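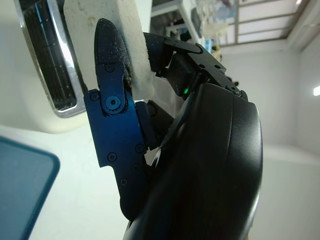
White foam block, black fingertip on its left side.

Caught the owner of Budedetti, the bread shop on Janside Road, between batches. Flour everywhere. No time to sit.

She opened in 2000, one oven, awful lino. "The colour of old mustard. I ripped it up myself." Rent was 72 dollars a week back then. Wouldn't tell me what it is now, just laughed.

Rye is what the neighbours come for. "They want it dark and they want it sliced thin. Fine, I'll slice it." 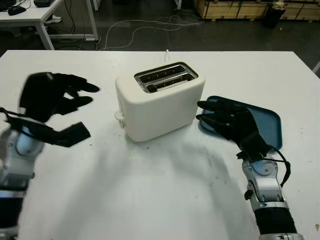
Last changed: May, 4.40 pm

Does she eat her own bread? "Day-old, toasted, butter, nothing else. Fresh is for customers." Favourite is the fruit loaf, which sells out before nine most mornings. She does 23 of them a day and wont do more. "Ask me again when I've got a second pair of arms."

Biggest order ever was 151 rolls for the Simanjuntak wedding, with the power out untill lunch. "We got there. I cried in the van a bit."

Then the timer went and so did she.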